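Perguntas frequentes sobre a célula Trenow (montagem, cuidados e consertos)

Atualizado em 15/5/18

Juntei nesta página as perguntas que mais me mandam sobre a Trenow, a nossa célula de separação de peças com um braço só. Respondo do jeito que faço na bancada, então se você trabalha com outro procedimento, me escreva que eu comparo. Quem revisou a parte elétrica foi a Hanna Krawczyk.

Por onde eu começo a montagem?

Pela base do braço, sempre! Muita gente quer colocar as caixas primeiro porque é a parte divertida (eu entendo, já fiz isso), e depois precisa tirar tudo do lugar. Apoie a placa, confira se ela não balança, coloque todos os parafusos com a mão e só então aperte em cruz. Depois do primeiro dia de uso, aperte de novo.

Preciso simular antes de ligar o braço de verdade?

Precisa, sim. Eu rodo o ciclo inteiro no simulador, o Sedgwick, antes de mandar qualquer programa para a célula. São 16 poses gravadas e eu passo por todas em velocidade baixa, olhando principalmente o cotovelo quando a garra está em cima das caixas coloridas. Na tela uma batida custa um clique. Na célula custa um dedo da garra, e dedo de garra demora a chegar.

Como deixo o modelo do simulador igual à minha célula?

Meça a partir da base do braço e não da parede. A primeira medida que eu lanço é a distância do centro da base até o canto mais próximo da estação de caixas, que na minha é de 393 mm. Depois vem o ângulo da estação, e depois as caixas, uma por uma. Se você trocou alguma caixa por outra mais alta, troque no modelo também - parece óbvio, mas foi exatamente assim que eu raspei a minha garra em maio.

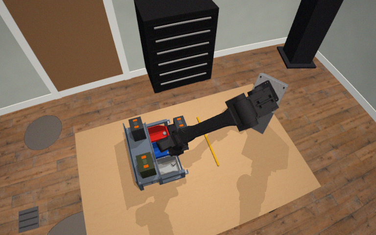

Com o modelo acertado, salve uma cópia com outro nome antes de mexer em qualquer trajetória. Eu perdi uma tarde inteira por não ter feito isso e desde então virei chata com cópias.

A garra desce fora do centro da caixa. É defeito?

Quase nunca. Confira nesta ordem: se a estação saiu do lugar, se a garra está bem presa no punho e se alguém carregou um programa antigo. Só depois disso refaça o zero das juntas. Refazer o zero com a estação torta só muda o erro de endereço, e aí você passa o resto do dia caçando fantasma.

De quanto em quanto tempo devo limpar e lubrificar?

Pano seco nos dedos da garra no fim de cada turno. Nada de solvente, por favor! A graxa eu reponho a cada 56 dias, usando a que a Drandus manda junto com o kit, e em pouca quantidade. Se escorreu, foi graxa demais.

O braço para no meio do ciclo e não volta. O que eu faço?

Aperte a parada de emergência antes de chegar perto, mesmo que ele pareça dormindo. Anote o código do erro, desligue e verifique o conector do punho, que é o meu suspeito de sempre. Na remontagem, deixe uma folga no cabo para o punho girar sem puxar. Para religar, uso 70% da velocidade nos primeiros ciclos e fico com a mão perto do botão.

Posso trocar os dedos da garra sozinha?

Pode, e é mais tranquilo do que parece. Desligue a energia, fotografe a posição antiga, solte um dedo de cada vez e monte o novo antes de mexer no outro. Já a caixa redutora eu não abro. Essa vai para a Grekico, com uma etiqueta dizendo qual junta é (a Precious Tolentino, que recebe as peças lá, agradece muito).

Troquei a posição das caixas. Preciso regravar tudo?

Só as poses de descida e as de aproximação das caixas que mudaram de lugar. As de repouso continuam valendo. Mas volte ao simulador e rode o ciclo completo, mesmo que a mudança tenha sido pequena - o caminho entre duas caixas também muda, e é nele que o cotovelo costuma passar perto demais de alguma coisa.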